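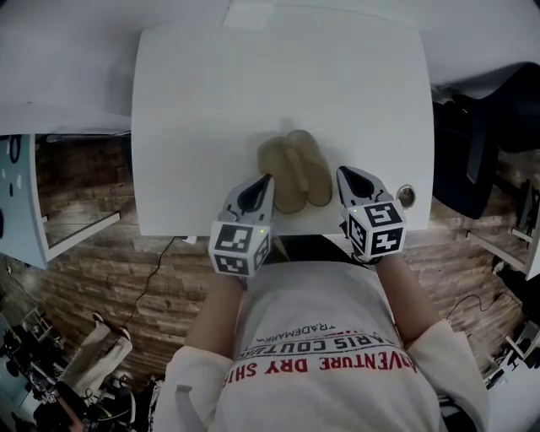 Swifts Hold Up Roof Job at Katayama Feed Store

The old Katayama feed store was supposed to have a new roof by the end of June. It has scaffolding on two sides, a dumpster in the parking lot and a stack of shingles under a blue tarp. It also has chimney swifts, and the swifts were there first.

A roofer found the nest while checking the big brick chimney at the back of the building, a chimney that has not been hooked up to a furnace in years. The nest is a half-saucer of twigs glued to the inside wall with bird spit, and it held four eggs. Work on that end of the roof stopped the same afternoon.

Chimney swifts are protected under federal law, and an active nest has to stay where it is until the young have left. Building owner Kohei Amano said he learned this over the phone, standing on a ladder.

"I asked how long they'd need," Amano said. "I was hoping for a weekend."

The answer was closer to seven weeks. Swifts sit on their eggs for nearly three, and the chicks then spend about a month in the chimney, much of it clinging to the brick and yelling. Amano's tenants, a tax preparer and a shop that sells yarn, have been told what the noise is. The tax preparer has asked whether it can be turned down.

Mayu Murakami of the Trurar Bird Club has been stopping by in the evenings with a lawn chair. She has company. On a clear night last week, 11 people sat in the parking lot between the dumpster and the tarp to watch the adults drop into the flue at dusk, and someone had brought a cooler.

The real crowd may come later. In late summer, after nesting, swifts gather in large flocks to roost, and the feed store chimney is a regular stop. Murakami's highest count there is 2,490 birds, made three years ago in a light drizzle. Her lowest is 2, on a night when a Cooper's hawk had settled on the chimney rim and did not care to move.

Amano had planned to cap the chimney as part of the roof job. He now says he will leave it open, partly for the birds and partly to save the $200 the cap would have cost him. The contractor has agreed to work the front half of the building in the meantime and come back for the rest once the nest is empty.

The club asks that visitors park on the street, keep flashlights off the chimney and leave the shingles alone. Watching starts half an hour before sunset. Bring your own chair, as Murakami is not giving up hers.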